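Marker cards and hand-held grippers: the revised handling rules

The new version of our handling rules takes effect on 30 Sep 2026 and replaces the sheet pinned up in the spring.

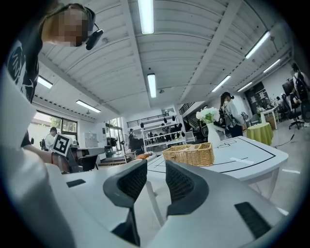

Most of it will be familiar. The changes came out of a review by Brittany Marchand, who went through 1,849 recordings from the Wanduvach hall and set aside 300 that could not be used. Of those, 59 were lost to the same fault: the marker card was shown too late, or was turned away before the software had read it.

The rule on cards now reads as follows. Show the card to the gripper camera at the start of every session and again after any break. Hold it by the edge, with fingers clear of the black square. A tilted card is fine as long as the whole square can be seen. Keep it still until the headset operator says "read", then take it away completely. Do not lay it down on the table. Bent or marked cards go in the tray by the Hellwig office and should not be flattened and used again.

The second change is about arms. Anyone holding a card near a robot arm must first check that the arm is stopped, and must say so out loud. The old sheet asked for this only when the arm was about to be used. Cletus Van Dusen asked for the wider wording after two near misses at the Pralar site, both with arms that people had taken to be switched off. Sleeves should be close-fitting or rolled up, and lanyards come off.

Tables are to be set out inside the printed lines before the gripper is picked up. Baskets, vases and other household items may be moved between recordings but not during one, unless moving them is the task. If something is knocked out of place, stop, put it back and start a new recording. Do not try to carry on from where you were.

People passing through are asked to keep to the open floor and leave a clear path behind whoever is holding the gripper. Cables that cross a walkway must be taped down or covered by the end of the shift. Faces are blurred before any recording leaves the building, and that has not changed, but visitors must still sign the consent form at the desk.

Finger pads are to be checked every 60 recordings and the check written in the Zideo log with your initials. A pad that has lifted at one corner counts as worn. Spares are kept with the headsets.

Questions about the wording should go to Brittany. Requests for more cards go to Cletus, who needs a few days to have them printed.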